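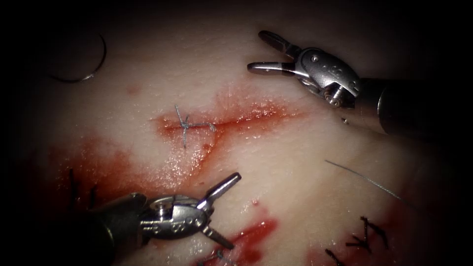
Gwawr Penry wants to know why I'm still restringing the left wrist when the machine can tie a perfectly good knot on it. Fair question, and my answer got long, so it's a thread now. Sorry to everyone who follows me for the bread.

Quick setup for new people. Two arms, one each side of a tissue pad, cable-driven wrists, little open-and-shut jaws on the end. We call the bench Polat. I look after it, meaning I'm the person with the tweezers and the headlamp when something goes slack.

The knot in the picture is a good knot! Small, tight, short tails. I have no complaints about the knot. My complaints are all upstream of the knot, inside a metal housing, on pulleys you need a loupe to enjoy.

So. Each jaw is pulled by a cable, and each cable runs over pulleys at the wrist. New cable stretches. Everybody knows new cable stretches. What I didn't appreciate until this February is how differently the left and right sides settle on our bench.

The right wrist has been a sweetheart. I checked it at 342 cycles, gave the tensioner a hair of a turn, and it has behaved ever since. The left one was asking for attention at 184. Same spool of cable, same hands doing the crimping (mine), same cup of coffee going cold next to it.

The way it shows up is sneaky. The jaws still open, they still close, and if you only watch the screen you'd say it's fine. But you command a tiny close and nothing moves for a moment, and then it all moves at once. That dead spot is slack. With a needle in the jaws it means the needle rolls.

Things I tried before taking the wrist apart, in order of laziness: homing it again. Homing it again but more slowly. Swapping the drive cables at the motor end to see if the trouble moved over to the right arm. It stayed put on the left, so no dodging it, out came the tweezers.

The pin on the outer pulley was fine. The pulley was fine. The groove had a dried crust in it, dark red, and yes, that's the fake blood. It's lovely stuff for making a pad look convincing and it sets like jam. Once it's in the groove the cable rides up on it and the tension you set is fiction.

Someone asked why not use less of it. I did suggest that! The people writing the stitching routine want the red on there so the vision side has to cope with a messy surface. They're right, and I clean more. Such is life.

My cleaning routine now, since three of you DMed me. Jaws open, power off, arm locked. Warm water on a lint-free swab around the wrist first. Then a soft nylon brush into the pulley, working outward. Then alcohol, then leave it alone for 14 minutes. I used to leave it for five and I was kidding myself.

Please don't oil it afterward. I know. I come from bicycles and it hurts me too. Oil on these wrists picks up bits of silicone and you've made grinding paste. Sonderport sells a dry film that I'm cautiously fond of, the tiniest dab, wiped straight back off.

After cleaning I re-tension, run the jaws open and closed for a while with nothing in them, then check again. Only then does it get a needle. I keep one beat-up pad for this with old black stitches all over it, and I'd trust it over a fresh one because I know every dent.

@ the person who said just buy the sealed wrists from Vamex: I would love to. Send money. They'd also need a new mount and I'd miss complaining.

Current state: the left wrist is on its second cable, clean groove, 436 cycles in, and the dead spot hasn't come back. I'm going to look at it again tomorrow morning before anybody runs anything, and if it's drifted I'm blaming the crimp and starting over with the shorter ferrules.

Gwawr, does that answer it? Also you still have my good loupe.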